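# Regrouting a tiled splashback

Old grout goes grey, then it cracks, and in the end water gets behind the tiles. Replacing it is a weekend job for one person. I did ours in Tunstall in February and have since helped Freya Oakley with hers.

You will need a grout rake, a rubber float, a bucket, two sponges and 500 g of ready-mixed grout. That was enough for a short run behind a worktop, with a little left over.

Tape an old sheet over the worktop and put the plug in the sink. Rake out the joints to at least two-thirds of their depth, working slowly at the corners where tiles chip. Hoover out the dust and wipe down with a damp sponge.
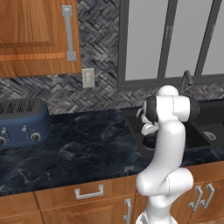 Grout colour matters more than most people expect. A plain white tile will take almost any shade, but a busy layout needs some thought. With grey, black and white tiles in a woven herringbone, a mid grey keeps the joints quiet, while bright white makes every one of them stand out. Buy a small tub first and try it behind the kettle.

Turn off the power before you work near a socket. Press the grout in with the float held at an angle, going across the joints. Do a small patch at a time – it stiffens quickly in a warm room.

Wait 6 minutes or so, then wipe with a barely damp sponge, rinsing often. Leave it overnight before you polish off the haze with a dry cloth. Use silicone, and no grout, where the tiles meet the worktop.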